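How Can a Robot Learn to Tidy a Desk?

A robot doesn't know what a drawer is. Someone has to show it, many times.

At the Lukgate project, people do the showing. A person holds a gripper in each hand. A gripper is a tool with two fingers that open and close. The person does a small job with the grippers, and cameras record it. Then the person does it again. By March the team had 552 recordings of desk jobs.

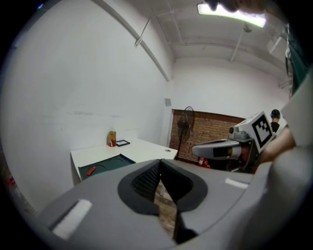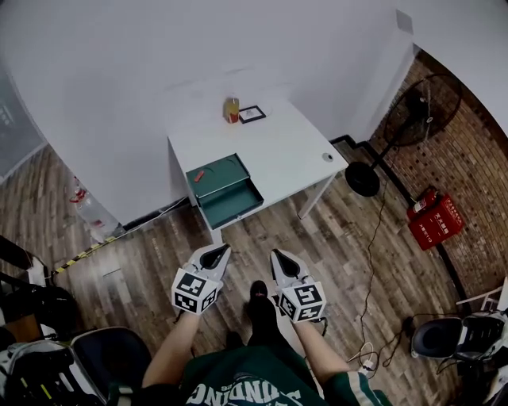
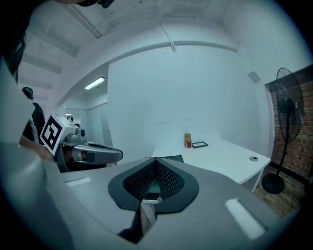 Hand-held grippers near a white desk. The black-and-white square patterns are called markers.

A computer can find the markers in a video and work out where each gripper is and which way it points.

Next, the team tested a robot that had studied the recordings. It tried 369 times to put something away in a drawer. It did the job 227 times. The other tries went wrong, mostly when the drawer was only partly open.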